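3.2 Staged Delivery of Operating System Updates

Braltivari distributes system updates through a ring structure. A build enters the innermost ring as soon as it passes the automated checks and moves outward when its failure score stays below a fixed limit. Each ring holds a set of devices drawn from the registered pool. Assignment is done by hashing the device identifier together with the build number, so that a device placed in an early ring for one build has no greater chance of being placed there for the next. Jabłońska and Marti used a fixed assignment in their earlier work and found that failure reports clustered on a few hardware models.

The failure score combines two signals. The first is the share of devices that fail to complete a restart after installation. The second is the share of devices on which the user rolls the build back by hand. Restart failures are weighted 8 times as heavily as manual rollbacks. The weights were set before the study began and were not tuned on the builds reported in Section 4.

We held the size of the first ring at 1,000 devices. Later rings were allowed to grow by a factor of up to 30, subject to the load on the download servers. A build remained in each ring for at least two days. When the limit was exceeded, delivery stopped for all devices that had not yet begun the download, and devices that had begun it were permitted to finish. Stopping a partial download produced a larger number of damaged update caches in our pilot runs, a result also noted by Thomas for the Estodeo client.

The update package includes the system image, the driver set, and the default media content. Default media content is versioned separately and can be replaced without a restart. It was used as the control payload, as it changes no executable code. Figure 2 shows a rendered kitchen counter with a microwave and a sink.

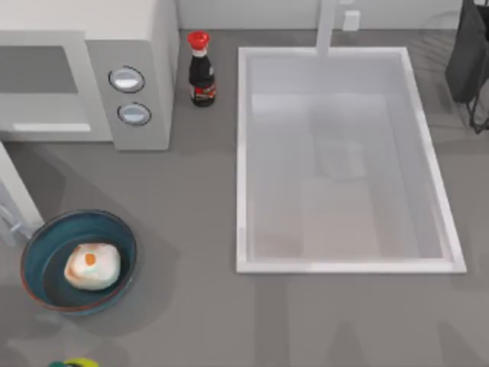 3.3 Collection of Rollback Reports

Rollback reports were sent by the client at the first network connection following the rollback. Each report carried the build number, the ring, and a reason code chosen by the user from a short menu. Reports without a reason code were kept in the failure score and left out of the breakdown by cause.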